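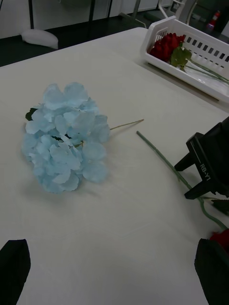 Artificial hydrangea and red rose on the sorting table, with the rose basket behind.

The flower table, and the fault that stopped it
Gallery, updated 6 October 2026

We love this job! Sorting artificial flowers sounds gentle, but stems are long, thin and forever crossing each other, and in our Murnska workshop they gave us the best fault of the year so far. Two arms share one table, pale blue flowers go to one tray and red roses to the other, and the whole thing had been running beautifully until run 3255.

On that run the right arm closed on a rose stem and reported a clean grip with nothing in its fingers. It then carried on to the tray, "placed" its invisible rose and came back for more. It did this 11 times before the Tivetti monitor tripped and both arms held still, exactly as they should.

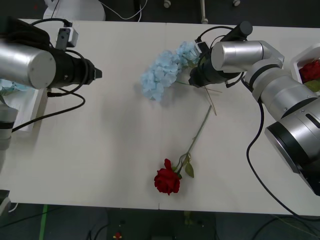 The cause was lovely and small. Our grip check used a closing distance set back in February for thicker stems, so a thin stem and an empty grip gave nearly the same reading. The Durner log had 26 borderline readings in it that we had simply never looked at (we look now!).

The new check compares the reading before and after the lift, and a second miss in a row stops the arm. Cairns has the same settings file, so please swap it before your next session. We're aiming for 3000 clean runs, and the count went back to zero this morning.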